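Resealing a marble benchtop, worth the bother?

gallegos_gal
We moved into the Hekberg place in May and I've already put 2 lemon rings on the bench. Does sealer stop that or am I dreaming? 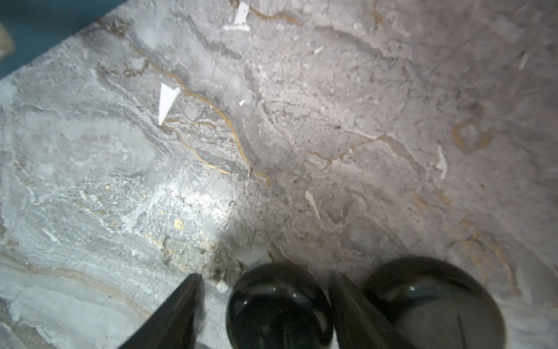

The bloke at Homby wants to sell me the dear stuff and two coats of it. I cook every night, so I'm not babying a slab!

jbotha
Sealer's for stains. Lemon eats the polish, sealed or not. Save your money.

Stalar11
Disagree with Jacobus, sort of. I reseal every 3 years and red wine wipes straight off (the etching, fair enough, you live with that).

jbotha
Mine's had 11 years of curry and no sealer. Colour's fine.

gallegos_gal
Ha, righto. One coat and a bigger chopping board then. Ta both!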